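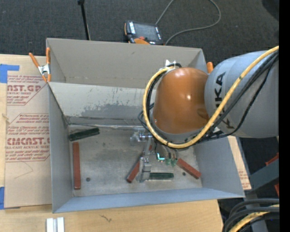
Clilia Stores gets its Saturday-morning smell back

Regulars on the hill will have noticed the queue outside Clilia Stores creeping past the mailbox again. The bread oven is running, after eight months in which Kadir Bayram sold wrapped loaves from a wire rack and apologized for each of them individually.

Kadir took over the shop in December, along with 400 square feet of floor, a freezer that hums in two keys and an oven the previous owner described as "resting." It had been resting for some time. The part it needed had to be machined by a firm that answers its phone in the mornings only, and the bill came to $1,216. Kadir has framed it and hung it behind the register, next to the lottery license.

The range is short for now. White, seeded, a flat loaf with onion, and a cardamom bun made to the recipe of Pentti Hirvonen, who has lived across the road for thirty years and has been offering it to every owner of the shop in turn. Kadir was the first to say yes. Pentti now comes in daily to check on the buns and has views about their size.

Lanying Fan still runs the parcel counter at the back, which has been moved eighteen inches to the left to make room for the cooling racks. She would like it known that the counter closes at 4:30, that it has always closed at 4:30, and that standing there holding a bun does not make you a bakery customer.

Bread orders can be left on the clipboard by the door. Please write your name so that it can be read. Last week a seeded loaf went to somebody called either Midge or Mudge, and both of them turned up.

The shop has also started taking eggs from Xuelian Long's hens on Preltetti Lane. They come in mixed sizes and go early. Return the boxes if you can, including the ones you have been keeping screws in.

Opening hours are 7 to 6, and 8 to 1 on Sundays. Cards are accepted for anything over five dollars, gum excepted.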